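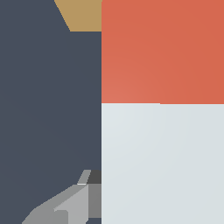 Re: [grippers] Two-finger comparison, simulated wrist view

Hatem Kabbaj wrote:
> Folks, the Ollus fingers are now in the simulator alongside the old
> Hostley ones. I ran 1000 grasps with each over the weekend build and the
> Ollus pair comes out well ahead, most of all on the stacked blocks.
> Unless somebody shouts I would like to order 6 sets for Trornulholm in
> April and retire the Hostleys.
>
> The close wrist view is in as well. I think it is good enough that we
> can stop arguing about where to mount the real camera.

Hatem,

Consider this a shout, though a fairly quiet one.

I don't doubt your numbers. I doubt what they are numbers of. Look at what the wrist view gives the controller when the gripper is right in close: a big slate-grey face over the left half, orange-red over off-white on the right, and a few flat grey facets of finger down at the bottom left. No texture on any of it. The seam between grey and the two blocks is a perfectly straight vertical line. If I were an edge detector I would think it was my birthday.

Our real blocks have chipped corners and the painted ones shine under the strip lights. I would bet that half the "good at stacked blocks" result comes from that lovely crisp border between the red face and the pale one. There is a tiny step in it partway along, by the way. Is that a real offset between two bodies or the renderer rounding something? I ask because at Ogilvie we once spent ages tuning against a step like that and it was a depth buffer problem.

Second thing. From this close the fingers take up very little of the view. There is one small slanted fingertip with a thin bright line along its lower edge, and a dark piece beside it hard against the seam. I can't tell from that whether the finger is touching anything or is simply lined up with the edge. Can the controller? If it is being told the contact state by the simulator then the comparison is about finger shape only, and you should say so in the summary. If it is working it out from the picture, I would like to see how.

Third, and this is the one I'd hold the order for. Both sets were run with the same friction value, as far as I can see from the config you posted. The Hostley pads are soft and old and grip like anything. The Ollus ones are hard and came out of the box rather slippery. Give them the same number and you have wiped out the only thing the Hostleys were ever good at.

What I would do before spending money:

- run it again with separate friction for each pad, and a spread of values either side
- put a scuffed texture on the blocks and move the lights about
- buy 2 sets of the Ollus, not 6, and do the same grasps on the bench at Trornulholm with the camera where it is now

On the camera mount, I'm afraid I am not ready to stop arguing. A view that is mostly three flat panels is a poor advert for mounting it that close. I'd want to see the same approach from further back on the wrist before anybody drills the bracket. Could you post the whole run up to this point as well? One still tells me very little about what it could see on the way in.

I may be wrong about all of this. The Ollus fingers are stiffer and I like the bevel. But the last time we believed the simulator over the bench we ended up with a drawer full of suction cups.

I can do the friction runs myself if you send me the current model files – the ones on the share still have the old finger length. 1250 grasps a set should fit in one night on my machine.

Traian Dinu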